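Muslin shrinkage, measured

14 comments | 37 shares

Cotton gauze shrinks more than any other fabric I wash regularly, and the care labels are not much help in predicting how much. I sew kitchen cloths and baby squares for a small market stall, so a cloth that leaves the table square and comes back from its first wash as a trapezoid is a problem for me. In February I ran a set of wash tests. The method and the results follow.

Fabric

I used three cottons. The first was a double gauze from Wollent, undyed. The second was a single-layer muslin from Urby, printed. The third was a plain-weave quilting cotton from Fontes, included as a reference. All were bought off the bolt and none had a pre-washed claim on the label.

From each bolt I cut squares of 60 cm, on grain, with the lengthwise direction marked in the corner by two stitches of polyester thread. Pen marks wash out or bleed. I zigzagged the raw edges with the presser foot pressure set low. A tight edge finish holds the perimeter at its original length while the middle draws in, and the reading at the edge is then wrong.

Measuring

Gauze is difficult to measure. It stretches under its own weight when lifted and again when smoothed by hand. I let each piece rest flat for 20 minutes, patted it down without pulling, and measured along three lines in each direction, taking the mean. I did not iron anything before measuring. Ironing a gauze can put back a good part of what the wash took out, and the customer will not be ironing a burp cloth.

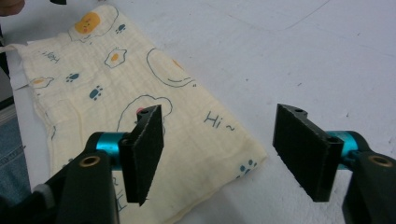 Printed muslin, creases left in.

I ran the first wash at 20 °C and the second at 60 °C, both with the same detergent dose and the same spin. Half of the squares were line dried and half went into the dryer on the cotton program.

Results

The reference cotton behaved as expected: a small loss lengthwise, almost none across, and nothing further after the second wash. The single muslin lost more in the length than in the width by a wide margin, and most of that loss came in the hot wash. The double gauze was the worst of the set. It shrank in both directions, and the two layers did not shrink equally, which produces the puckered surface people seem to like. It also means a hem sewn before washing will ripple.

Dryer heat mattered less than I had assumed. The tumbling mattered more. One extra square, tumbled on the no-heat setting, ended up closer to the hot-dried group than to the line-dried group. That is a single piece and I would not lean on it.

What I changed

I now wash the uncut yardage once at 60 °C and tumble it dry before cutting. To stop the cut ends from fraying into rope, I serge them first, or baste them together into a tube if the length is over two meters. The tube also keeps the grain from skewing in the drum.

For needles I went down to a size 70 on the single muslin. The 80 left visible holes along the hem. Stitch length is 2.8 mm. Anything shorter packs the edge and makes it wavy.

Faisal Mohmand wrote to ask whether a vinegar soak sets the size. I tried it on two spare squares and found no difference from plain water at the same temperature. He also suggested spray starch for cutting, and that does work. I use the Stinach one, two light coats, dried between coats. It rinses out in a cold wash.

Still to do: linen gauze, and a five-wash run on the double gauze to find out where it stops.

127 likes | 14 comments | Share this post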